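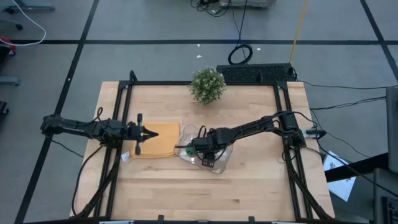

Session 2. Reading a market-entry survey without being sold to

Before you cite a survey of foreign firms abroad, find out who answered it. The Kodness report in your reader is a fair place to practice. It says conditions for foreign companies in Mansilla are improving and that most members plan to invest more.

Who was asked
Kodness sent its form to 413 member firms and got 375 back. That looks like a superb response rate. But members pay to belong, and a company that closed its Mansilla office last January has dropped its membership and left the sample. You are reading the opinions of those who stayed.

What was asked
"Do you expect to expand?" costs nothing to answer yes. A local manager who says no is telling head office the job may not be needed. I would trust a question on money already spent, and there isn't one.

Two firms, same market
Stistora sells packaging through a distributor and calls licensing "manageable." Ginoden runs its own plant and has waited two years for a permit. Both tick "somewhat satisfied." The average of those two answers tells you nothing you could put in a budget.

The benchmark problem
The report compares members with each other. If your main rival is a domestic firm, a good score against other foreigners may be no comfort.

For next time
Read the Kodness appendix, especially the note on how "profitable" was defined. It differs from the definition in the main text. Bring one claim from the summary that the tables do not support, with the table number.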